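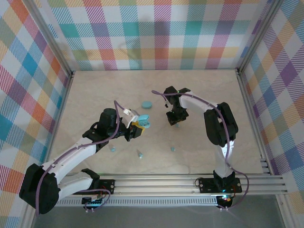 Hamish Drummond asked, on reading an early draft of this section, whether the drift reported for the Tadik cell came from the arms at all, or only from the way the cables were dressed. His question set the order of the checks given below. Cable routing is now inspected first, and no joint is re-zeroed until it has passed.

4.2 Cell layout and routine upkeep

The Tadik cell consists of two arms bolted through black base plates to a single grooved aluminum rail along the front of the work surface (Figure 3). Mounting both arms on one rail keeps the distance between the bases fixed when the cell is moved, but it also means that a loose rail bolt shifts both arms together. Such a shift is hard to see in the joint data of either arm alone. The rail bolts are therefore checked with a torque wrench before every calibration, working from the left base plate to the right.

Each arm carries a purple cable on the outside of its links. The cable must have enough slack to pass the elbow at full reach and not so much that it can enter the space between the grippers. During the first period of use, the slack was set with the arms parked. This turned out to be a poor reference. With the arms parked the loop hangs clear, but with both grippers brought together over the middle of the floor the loop at the wrist rises and pulls on its connector. The slack is now set in the meeting pose, with both grippers at the same object, as in Figure 4. The technician moves each wrist through its range by hand, watches the loop, and only then closes the ties. Ties are left one notch loose at the elbow.

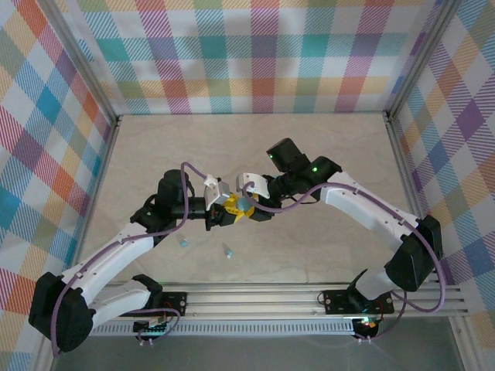
After the ties are closed, the wrist joint is run through 20 slow cycles with the gripper empty. If the position error at the end of the run exceeds the limit in Table 2, the ties are opened and the step is repeated. In the 14 service visits logged before 25th October, the step had to be repeated on 5 of them, always on the right arm. We attribute this to the longer free length of cable near that base, although the log does not rule out wear in the connector. Gráinne Conneely has argued for changing the connector at each visit regardless of the error. We have not adopted this, as each change requires the wrist camera to be taken off and calibrated again.

The circuit boards at the front of the rail are checked next. Power is removed, the connectors are pressed home, and the boards are cleaned with dry air. The startup sequence in the Unow control software is then run once without motion commands. A board that fails to report within nine seconds is treated as faulty and replaced as a unit.

4.3 Finger condition and hand-eye check

Finger wear has a direct effect on small-part handling. The yellow fingers are hollow on the outer face and flex slightly under load, so a pad that has worn on one side turns the part as the grip closes. A pad is replaced when a feeler gauge can be pushed under it at any corner. Both pads on a gripper are replaced as a pair, and the gripper zero is taken again with the fingers closed on each other.

The test object is a mint earbud charging case. It was chosen for its rounded shell, which offers little flat area to the fingers, and for the gold charging pins inside the earbud recess, which give two well-defined points for checking the wrist camera. The case is gripped low on the base with the lid open, and the view from the wrist is compared with a stored reference (Figure 5). 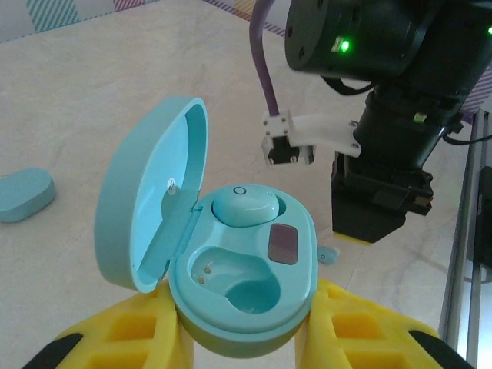
The comparison is made at three grip widths. At each width the operator marks the same points by hand, and the offset from the reference is recorded in the Flukik log with the pad serial numbers. An offset in one direction at all widths indicates that the camera bracket has moved, and the bracket screws are tightened before any new calibration is attempted. An offset that grows as the grip closes indicates pad wear. Mixed results have been seen only once, in January, and were traced to a cracked bracket.

The check is carried out on each arm separately, with the other arm held still. Joint zeros are revised last, following the method of Section 3.4, and only for joints that still exceed the limit after the steps above.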